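Common questions about the white table (and the small-space furniture days)

I get a fair few emails through the shop page, and most of them ask the same handful of things, so I've put the answers in one spot. If yours isn't covered, drop me a line and I'll add it. - Thenmozhi

Where do I find your opening times?
They're on the contact page and I update them every Friday. Please don't trust the old flyer with the Malý logo on it, those hours are long gone.

Is the white table for sale?
Sorry, no! It's the one I use all the time and I've grown very attached to it. I can get you something similar through Greltska, who do plain white tables in a few sizes. Their lead time is usually 28 days, a bit longer if you order in December.

How do you keep a white top looking white?
Warm water, a drop of dish soap, soft cloth, then a dry cloth straight after. I do it at the end of every day whether it looks like it needs it or not. For pen marks I use the Fotetti cleaning paste, but only a dab, and I try it on the underside first. I went at a coffee ring with a scouring pad once and you could see the dull patch every time the sun came round. Never again.

What should I keep on it?
Less than you think. I'm a serial piler-upper, so my own rule is one nice thing that stays and everything else goes away at night. My nice thing is a pot of fake flowers, and I don't care what anybody says about fake flowers. They don't drop petals, they don't need watering while I'm at my sister's, and a quick go with a hairdryer on cool gets the dust off.

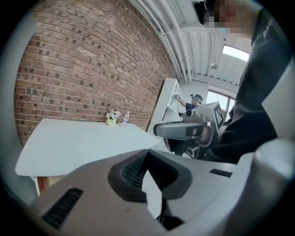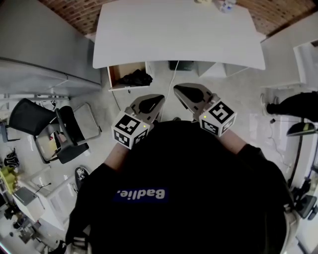
White table in both. The flowers are in the first one, the open drawer in the second.

Do I need a table with a drawer?
If you live anywhere small, I'd say yes. A drawer near where you sit is worth more than a big cupboard across the room, because you'll use it. Mine takes cloths, tape, pencils and the charger I'm always hunting for. Just don't let it turn into the everything drawer - I tip mine out once a month and half of it goes in the bin.

The drawer on mine sticks. Any tips?
Pull it right out if it'll let you, vacuum the runners, and rub a plain white candle along any wooden edges. If it's still grumpy, check whether something has fallen down the back. It's nearly always a pen.

What about cords under the table?
Run them along a leg or the wall side if you can, and clip them every so often. A loose white cable on the floor is easy to miss when you've got your hands full. Chia-jung Mok, who runs the furniture days with me, swears by the Jusance stick-on clips. I found they let go in hot weather, so I use hook-and-loop ties. We've agreed to disagree.

Can I push my table against a brick wall?
You can, but leave a finger's width so the edge doesn't get chewed up. Brick is rough on paint. A strip of felt along the back works well too and you won't see it.

What do the furniture days cost?
It's $61 for the afternoon, tea included. Bring photos of your room and your measurements in millimetres please (somebody told me their wall was 3000 and meant it, which made my day so much easier).

Can I bring a friend?
Course you can, as long as they book as well. Put both names on the one form and we'll seat you together.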